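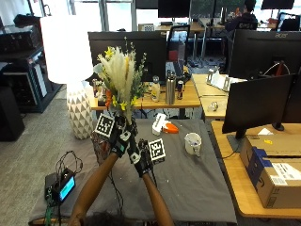
The Stenditz glove kit from Brarley has been on my desk long enough now that I can give the list a proper report, and I'm going to do it in one long message because I keep getting the same questions off-list. Short version: I like it a lot! I came in as a skeptic (those of you who remember my grumbling in October know how little patience I have left for data gloves), and I've ended up recording far more than I planned to, mostly for the fun of finding out what it can take. The best test so far has been flowers. A mixed bouquet with big cream pampas plumes, little yellow blossoms and green sprigs, held by the stems in both gloves at once, is about as unfriendly an object as I can think of. It's tall, it's light, it bends, it has no proper edges, and your two hands end up right next to each other with the fingers half hidden. If a kit gives you usable finger data out of that, mugs and bottles are going to feel like a holiday.

So, what you get. The gloves are black with white markings on the knuckles, and each one carries a square black-and-white marker that an overhead or side camera can track. The fingers come from the gloves, the position of the hand in the room comes from the camera seeing the markers, and the Bashir software puts the two together on one clock. You bring your own camera. Ours is fixed over the table and I'd strongly suggest doing the same, because every time you bump a tripod you get to calibrate again.

Calibration first, then, as that was the part I dreaded. The first time took me 13 minutes with the manual open beside me. You make a fist, you spread your fingers, you touch each fingertip to the thumb, then you wave both hands around in front of the camera feeling silly until the software is happy. After that it remembers you. A second person has to do the whole thing from the start under their own name, and please do not skip this! I let a visitor record with my profile and every pinch came out as a kind of soft wave.

Finger tracking is where this kit shines. I've done 200 takes of pick up, turn, hold and put down, and the curl of each finger is smooth, with none of the popping I was used to from camera-only tracking. When fingers go behind something, a camera guesses. The glove keeps reporting. With the bouquet the stems and the other hand hide nearly everything worth seeing, and I could still play the take back and tell which finger was carrying the load and which ones were just along for the ride. I sat there replaying it like a kid with a train set.

Thumbs are a bit weaker than the rest. Crossing the thumb under the palm reads shallower than it should, so a very tight grip on something thin looks more relaxed than it felt. You can correct some of it with the thumb slider in Bashir (it's under Hand Shape, then Advanced, and the default is too timid in my opinion).

Now the markers, which are the weak spot. They're flat squares, and a flat square has a good side and a bad side. Facing the camera they're rock steady. Turn the wrist far enough and the square goes edge-on and is lost, and the software fills in from the motion sensors until it comes back. For short gaps you'd never notice. For a long slow turn it drifts, and then you see the hand hop back to where it ought to be. Two things helped me a great deal:

Even light. Strong daylight from one side put glare on the white border, and pulling the camera exposure down a step took care of it.

A plain cloth over the table. Gray works well for me. It cuts the reflections, and it also makes it much easier to pick out small white objects when I go through takes later.

Comfort is better than I expected. The fabric is thin enough that I can feel a stem roll between my fingers, and I can do an hour before my hands want out. They do get warm. Sizes run small, so order up if you're in between. Washing is by hand with the electronics unclipped, and the manual wants them dried flat overnight, so if several people share one pair you should think about that before you buy.

Cables, sigh. There is a wireless version on the price list but I have not had it, so I can't speak for it. With wires you learn fast to give yourself plenty of slack. I now loop everything away toward the left corner of the table and don't reach across it.

Software runs on Linux and Windows. Export is plain CSV or a binary format with a documented layout (documented well! with a sample reader that compiled the first time!). I had the joint angles driving a simulated hand the same afternoon. Time stamps are on every row, and the camera frames carry the same clock, which saved me from writing yet another alignment script.

Price as quoted to me by Lanasitz, who handle orders on this side, was 2000 dollars for the pair with the software license included. No yearly fee. Spare marker plates are extra and you'll want a set, as the corners scuff. That's a serious amount of money for a hobby bench and a modest one for a lab, and I fall somewhere in the middle of those two, so I winced and then ordered.

One more bit on soft objects, as this list has been going back and forth on them. Two-handed holds on something floppy were what I wanted most and could never get. What works for me is to start every take with both hands open and both markers toward the camera, count to two in my head, then take the stems. That gives the software a clean start and it holds on through the grip much better. I end the same way. It makes each take a little longer and I've thrown away very few of them since.
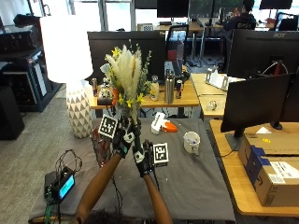
On Jul 24, 2022, Osaze Okeke wrote:

Has anybody here put the Stenditz gloves through anything harder than blocks and cups? The Brarley demo reel is all rigid objects and I'm wary of that. We want to record people arranging and handing over soft things, plants included, and then train a two-arm setup on it. My worries are as follows. Do the readings stay good when the hands are touching each other? Do the marker squares get in the way of natural movement? And can I get the raw sensor values out, or only their cleaned-up joint angles? I'd also like to hear from anyone who has dealt with their support. I wrote to them with a fairly simple question about the clock and got a brochure back.

Osaze

(end of quoted message)

Osaze, taking yours in order.

Hands touching: yes, they stay good. The gloves don't seem to disturb each other, even pressed together around the same bunch of stems. What suffers is the marker on whichever hand is turned away, and that's a camera problem, so a second camera would probably fix it. Bashir accepts two. I've only tried one.

Marker squares: you notice them for the first few minutes and then you forget. The exception is reaching into something narrow, a deep basket for instance, where the plate can catch on the rim. If your people are going to be pulling flowers out of tall containers, try that before anything else.

Raw values: yes, you can have them. Turn on Expert Export in the settings and you get an extra file per hand, unfiltered. The columns are labeled by finger and joint. Files get big, so point it at a roomy disk.

Support: I had better luck, but I wrote to Lanasitz and let them pass it on. My question was also about the clock, and I got a clear answer with a small patch attached. I'll forward you that thread if you'd like it, it may be the very same thing you asked.

I can also put a handful of bouquet takes, raw and cleaned, somewhere the whole list can reach them. Tell me if CSV is fine or if you'd prefer the binary. And if anyone has tried the wireless pair, please write in — I would love to be rid of these cables.

All the best,
Hadiza Abubakar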